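Getting Old Marks Off Hard Surfaces (and Keeping New Ones Away)

By Ida Pfeiffer

I love a good scrubbing problem. Give me a countertop with a tea ring on it or a desk with a decade of pen on it and I'm happy for an afternoon, and my family has learned to leave me to it. Over the years I've filled most of a notebook with what worked and what made things worse, and since so many of you wrote in after the September page about sinks, I've typed up the part on flat, pale, hard surfaces: counters, tabletops, painted shelves, workbench tops, the lid of the washing machine. All the places where every little mark shows!

Start with the dullest thing in the cupboard. A few drops of dish soap in a bowl of warm water, a soft cloth wrung out well, and some patience. I'd guess more surfaces are spoiled by somebody reaching straight for the strong stuff than by the stain itself. Go over the whole top first, edges included, then rinse with plain water and dry it with a towel. Drying matters more than people think. A lot of what we call stains on white surfaces is only soap film with dust stuck to it, and you'll see it vanish the minute you rinse properly.

Then get your head down low and look across the surface toward a window. Sideways light shows you greasy patches, dried drips and scratches that you'd never see standing up. I do this before I clean anything and again when I think I'm finished, and the second look is always humbling.

Tea and coffee rings

Baking soda paste, every time. Two teaspoons of soda and just enough water to make something like toothpaste. Spread it over the ring, lay a damp cloth on top so it can't dry out, and go do something else for twenty minutes. Wipe it off with light pressure. If there's still a ghost of the ring, do it again. My mother's old kitchen table took four rounds and came up beautifully, and she had been hiding that mark under a fruit bowl since I was in grade school.

Don't put soda on anything shiny without trying a hidden corner. It's mild, but it is still a grit, and high gloss finishes will go cloudy if you lean on it. On marble, skip the vinegar and lemon altogether, whatever your aunt tells you. Acid eats the polish and leaves a dull patch that no cleaner will bring back.

Ink, marker and crayon

Ballpoint comes off most sealed surfaces with rubbing alcohol on a cotton ball. Dab, lift, turn to a clean bit of cotton, dab again. If you rub in circles you'll have a large blue cloud where you had a small blue line (ask me how I know). Permanent marker will often give up if you scribble over it with a dry erase marker and wipe both away together, and I will never get tired of watching that work. Open a window when you use alcohol, keep it away from the stove, and keep it off shellac and old varnish, which it will dissolve.

Crayon wants a little warmth first. Hold a hair dryer a hand's width off until the wax looks soft, wipe with a paper towel, then wash with soapy water. A bit of color may stay behind, and the soda paste takes care of that.

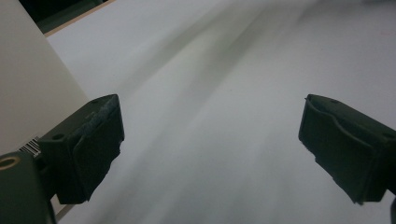 Scuffs are the next thing, and they're the most satisfying of the lot. A dark scuff on a light surface is usually rubber or paint left behind by whatever bumped it, so you're taking something off the top and the surface underneath is often fine. Try a clean white pencil eraser before anything wet. It works on painted shelves, on baseboards, on the side of the fridge where the broom lives. Brush the crumbs away as you go so you aren't grinding them back in.

For bigger scuffs, a melamine sponge does wonders, as long as you remember that it's really a very fine sandpaper. Wet it, squeeze it, and use about as much pressure as you'd use to wash a peach. On a satin finish you can easily rub yourself a shiny spot, and then you're stuck making the rest match.

Sticky leftovers

Price stickers, tape, shelf liner that has been down since the last owners. Oh, I have been through all of it. When we moved into the house on Chacko Lane, every kitchen shelf was lined with flowered paper that had turned to something like leather, 44 feet of it by the time I had it all in a heap on the floor. What finally worked was plain cooking oil. Rub it in, leave it an hour, and scrape with an old plastic card held nearly flat. Wash with dish soap afterward, twice, or your plates will skate.

Oil soaks into raw wood and leaves a dark spot, so for bare wood I warm the glue with the hair dryer and roll it off with my thumb. It's slow, but it's a nice job to do with the radio on.

Looking after your cloths

A dirty cloth can't clean anything, and a gritty one will scratch. I keep a drawer of old cotton T-shirts cut into squares about the size of a dinner plate. They get washed hot, with no fabric softener, because softener leaves a waxy coating that smears on glass and glossy counters. Microfiber gets washed by itself. It grabs lint from everything else and you'll spend your life picking at it.

Sponges I'm stricter about. If it smells, it goes. Cut the corner off an older kitchen sponge and it becomes the floor sponge; cut a second corner off and it's for the garage. It takes one second with the scissors and everybody in the house can read the code, even the teenagers!

Keeping marks away in the first place

Trays, trays, trays. A tray under the coffee maker, a tray under the oils by the stove, a tray on the workbench for anything that drips. You lift one thing and wipe once. Mine are old baking sheets that had warped too badly for cookies, and they're perfect.

Put felt dots under anything you slide. Lamps, the toaster, the heavy stand mixer, the fruit bowl. Clean the bottom of the thing with a little alcohol before you stick them on and press each dot while you count slowly to ten. Check them now and then, too, and swap out any that have picked up grit.

Hot pans get a trivet even when you've been told the counter can take it. Laminate can blister, stone can crack if it's chilly and the pan isn't, and the seams on either one don't care for heat at all. I hang two trivets on a hook right beside the oven, which cured us of hunting for one with a hot dish in hand.

If you have a wooden top, oil it with food-safe mineral oil whenever a drop of water stops beading up on it. Flood it on, leave it overnight, and buff off what hasn't gone in. The first time I did ours it drank up nearly 200 milliliters and looked ten years younger by breakfast.

A few that came in by mail

A reader in Nesby rubs candle wax along the runners of her drawers and says they glide like new. I tried it on the one by my sink that has always stuck, and she's right, it's wonderful.

Another wipes down her white window sills with cold black tea. I was doubtful about putting tea anywhere near white paint, so I tested it behind the curtain. It cut the grime nicely on varnished wood but left a faint tan on my paint, so I'd save it for the varnish.

And for the reader with candle wax on her buffet: ice cubes in a plastic bag, held on the wax until it turns brittle, then the plastic card again. Wipe up the water right away. If you've still got a greasy shadow after that, a warm iron over a brown paper bag will pull it up, but keep the iron moving and have the steam turned off.

Next time I'm doing grout, and I've already bought the brushes.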